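# Rules for Robots That Work With People

Have you ever helped a grown-up carry something long, like a couch or a ladder? Then you already know a secret about teamwork. You have to go at the same speed, you have to lift at the same time, and you really, really must not let go until the other person says they are ready!

Robots that work next to people have to follow rules like that too. Let's look at some of the big ones, and we'll take our time, because they are more fun than they sound.

## Where do the rules come from?

People write them. Engineers, safety experts and factory workers from many countries sit down together and talk (and talk, and talk) until they agree on what a safe robot should do. What they write down is called a **standard**. A standard is a bit like the rule book for soccer. It doesn't tell you how to score a goal, but it tells everybody what is fair and what is dangerous.

Then each workshop adds its own house rules on top. At the Rillcombe workshop, the house rules are painted on the wall in big letters, and there are 8 of them. We'll talk about four.

## Rule one: Go slow near people

A robot alone behind a fence may be allowed to move very fast. A robot sharing a room with people should slow down when somebody comes close. Moving slowly gives the person time to step back, and it gives the robot time to stop.

## Rule two: Be gentle

If a robot bumps into you, it should feel like a nudge and never like a punch. Engineers measure how hard a robot pushes, and they set a limit. They think about fingers especially, because fingers love to get into narrow places – the gap between a table and a wall, for instance, or the hinge of a door.

## Rule three: Everybody can press stop

There should be a stop button that is easy to find and easy to reach. At Rillcombe it is big and red, and even a visitor may press it. You won't get in trouble for pressing it by mistake. Lucimara Nogueira, who trains new helpers there, makes each of them press it on their first morning, just so their hand remembers where it is.

## Rule four: Agree before you lift

Now we come back to that couch. When a person and a robot handle something big together, they each need to know what the other will do next. So the person says the plan out loud first: who takes which end, which way they are going, and where it will be put down. The people in the room keep their feet out from under the load, and they look for cables on the floor before anybody takes a step.

With a long tabletop, a good way to share the job is to have the person at one end and the robot at the other, so that they face each other along the board.

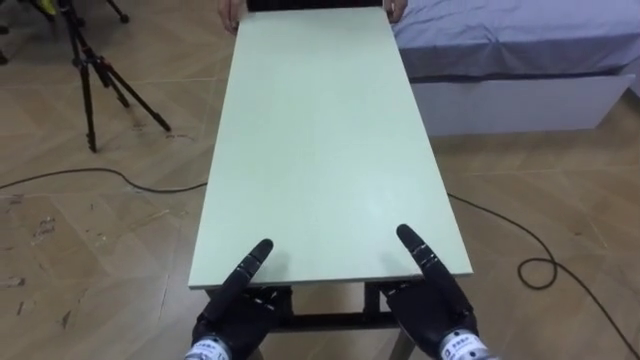 Ademir Assunção would add one more thing to rule four: if you are holding the other end and you feel unsure, say "stop" first and explain afterward, and never feel silly about it. Explaining can wait, he says, but toes can't.

## Try it at home

Ask a friend to be the robot. Find something long and light, such as an empty cardboard box or a pool noodle, and take one end each. The robot may only move when you say a command, and it has to freeze the very moment anyone says "stop." Try to carry your load across the room and set it down softly.

Was it harder than you thought? Now trade places and write a house rule of your own, for whatever went wrong the first time.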